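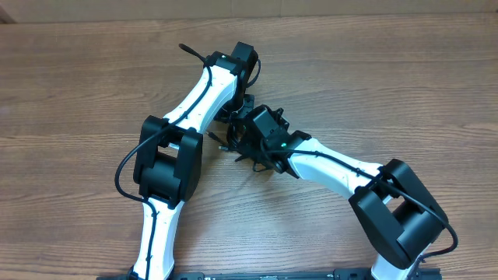

Ramalho Wood Tabletops: Frequently Asked Questions

What sizes do you make?
The standard width is 752 mm. The longest top we keep in stock is 1679 mm. Other lengths can be cut to order — allow 8 working days.

Which way does the grain run?
Along the length, unless you ask for something else on the order form.

How do I clean it?
Use a soft cloth, damp but not dripping, and dry the top afterward. Skip bleach and scouring pads.

Can I clamp or screw things to the top?
Yes. Put a scrap of cardboard or felt under each clamp pad. Drill a pilot hole before driving any screw, and stay 100 mm away from the ends.

Will the color change?
Brown finishes get a little lighter near a sunny window. Move mats and trays now and then so the top fades evenly.

Do you sell legs?
No. Our tops fit the Orum frame, and the bolts come with the frame.

Can I return a top?
Uncut tops can come back within 30 days. Cut tops can't be returned unless they arrive damaged.

Who do I contact about a damaged delivery?
Write to Idalina Tavares at the Hondton shop and include your order number.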